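How to put together a themed display for a library case

Posted Oct 4, 2025
Filed under: Crafts, Community, Sugar work

Quick one because I'm in the middle of packing boxes. A few of you asked how we do the Trarum display every year, the little harbor town in the glass case by the front desk. So, the steps, in the order I do them. Not the order I should do them, probably.

What you need

A theme (one)
A measured case or shelf
Foam board, white glue, low-temp glue gun
Sugar, light corn syrup, gel color, if you're doing sugar pieces
A candy thermometer you trust
Silicone mat
Museum putty
A box of silica gel packets
Cardstock for labels
A lot of shoe boxes

Step 1. Measure the case. Inside, not outside.

Ours is 37 inches wide inside and 14 deep. The outside is a good bit more and yes, I built to the outside one year. Had to saw the lighthouse off its rock. Write down the height under each shelf too, and the width of the door opening. The door is always smaller than the case.

Ask the library which way the door swings, if there's a light inside and if the light gets hot. Hot light and sugar do not mix.

Step 2. Book the slot

Call early. Ours goes by the month and November is gone by the end of summer. Ask for the setup day and the takedown day in writing. Ask if they need a form signed for items on loan. Most do.

Step 3. Pick one big piece

One. Everything else is small and sits lower. For Trarum it's the Simska tower, the tall green one with the crooked roof. People walk up for the tower and then stay for the rest. If you have two big pieces they fight.

Make a mock-up out of cereal boxes first. Tape it, stand it in a space the same size as the case, go look at it from a kid's height. Cheap to fix now.

Step 4. Build the base

Foam board, two layers, glued crosswise so it doesn't warp. Cut it half an inch short on every side. You will want that half inch for fingers. Paint both faces even though no one sees the bottom, one painted side curls up.

If the base is over two feet wide, cut it in two and hide the seam under a road or a river. Ours is under the canal.

Step 5. Sugar pieces

Skip this if its your first year. Use tinted acrylic scraps, looks fine from three feet.

If you're going for it: two cups sugar, two thirds cup corn syrup, half cup water. Stir till it dissolves, then stop stirring. Wash down the sides of the pan with a wet brush. Cook to 300 F. Off the heat, wait for the bubbles to quit, add gel color, pour on the silicone mat. Long sleeves. Keep a bowl of ice water by you. No kids at the stove.

Score it with an oiled knife while it's still soft. It goes fast, 30 seconds maybe and the edge starts to set. Snap when cool. Stick pieces together with a bit of melted sugar, not glue. Glue lets go overnight, ask me how I know.

Store flat with wax paper in between and silica packets in the box. Humid week, double the packets.

Step 6. Figures and small stuff

Clay, pegs, thrift store finds, whatever. Keep the scale close. The Noko figures we use are a little tall for the doors so they stand in front, by the boats. Paint in batches, all the coats, then all the hats, etc.

Cover your work table with something wipeable before you start. Old vinyl, oilcloth, a kids' party cloth. And bag the small parts as you finish them, one bag per building, name on the bag. 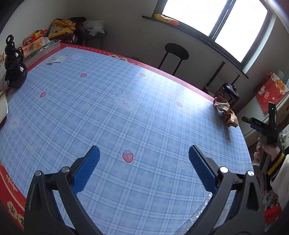
Strawberries-and-bunnies tablecloth, red border, clear bag.

Step 7. Labels

Big type. 27 point at least for titles. Black on cream. Two or three lines each, no more then that. Put where the story comes from, who made it, and one thing to look for ("find the cat on the bakery roof"). The look-for line does most of the work, kids drag their parents back to it.

Step 8. Load in

Back to front. Tall stuff first. Putty under anything that can tip. Leave the silica packets in, tuck them behind the biggest building.

We borrow the flat cart from Van den Broek, the frame shop, since it has soft wheels. A stroller works too. Don't carry sugar across a parking lot in the rain.

Bring: spare bulbs for the string lights, putty, tweezers, glass cleaner, a soft brush, tape. Clean the glass last, inside first.

Step 9. Takedown

Reverse it. Photos first so you can set it up the same way again. Sugar won't keep to next year, at least mine goes sticky by spring, so toss it and save the molds and patterns. Everything else back in its shoe box with a list taped to the lid.

Template for the tower roof is coming when I find the scanner cable.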